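Popular Music and Its Business
Handout 4: How music awards work

Last session we looked at charts, and this one is my favourite of the whole course: prizes! Awards shows are noisy, glamorous and a bit daft, and they are also a superb way to find out who holds power in a music scene. Bring your notes on radio playlists, we will need them.

First, some words we'll use all the way through. A longlist is everything that got through the door. A shortlist is what the public hears about. A jury prize is decided by a panel, a public prize by votes (texts, web forms, sometimes coupons in a magazine), and plenty of shows mix the two.

Our main case is the Grukthorpe Song Prize, a small regional award with wonderfully complete paperwork. In its best year it took 572 entries and cut them to a longlist of 93, and a jury of 11 chose the winners. Look at the first cut especially. Most records fell there, and it was done by two people over a weekend with a kettle and a stack of CDs.

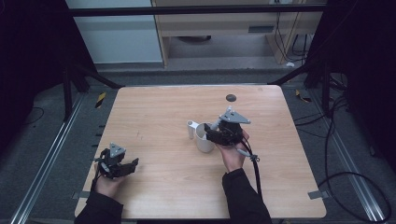

Can an artist refuse a nomination?
At most shows they can ask to be taken off the list, but the rules differ on whether the organisers must agree. At Grukthorpe a written request before the public vote opened was enough.

Refusals are brilliant material for us. The singer Mazza turned down Best Newcomer on the grounds that the station behind the show had hardly played her single, and the row got her more airtime than the nomination would have done. Compare that with Plelier, a dance duo who accepted, played live to roughly 700 people and sold very few records afterwards. Which of them did better out of it? I change my mind every year.

Reading for next time: Theerawat Thaweesak's chapter on voting blocs, pages on the Trumau festival only. It's short and very funny in places.

Task: pick any award from your own country, find its published rules and write one page on who gets to enter, who pays and who votes. Hand in by the end of November.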